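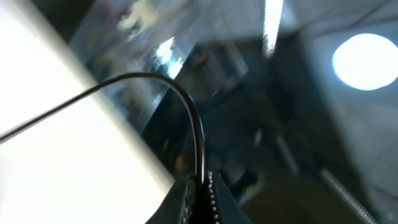 2 min read

Sorico Slim Cable, black

Every cable is sold as the last one you will ever buy. We have stocked enough of them at Brillow to be wary of that, so take this page as a plain account of a thin black cable with a glossy jacket and what we make of it.

The jacket is the selling point, according to the maker. It is meant to slide over itself and stay free of knots. In our shop it did slide well enough, though a glossy finish also picks up fingerprints and dust, and against a white worktop you will notice both. The cable does take a bend nicely. Let it hang and it falls in a smooth curve with no sharp corners, and that counts for more with me than anything printed on the packet.

The packet says 2000 bends. Blažena Charvát, who does our returns, has asked how that was measured and is still waiting for a reply. Until we get one I would treat it as a hopeful number — your own desk drawer will be a harsher test.

Length: 2 metres
Colour: black only
Sold: singly or in packs of 3
Returns: 50 days, unused or faulty

The Batero version costs more and has a woven cover. Is it better? It grips carpet and catches on rough wood, so for running along the back of a desk I would keep my money and have the plain one. For a bag that gets thrown about, I am less sure of either.

Please don't staple it, and don't pull it tight round a table leg. Yoga Osman tried a cheap clip from Subramaniam to hold it in place and the clip marked the jacket by August. A loose loop of soft tape does the job.

Price and stock checked 03/01/2024. Packs of 3 are posted flat, single cables come coiled.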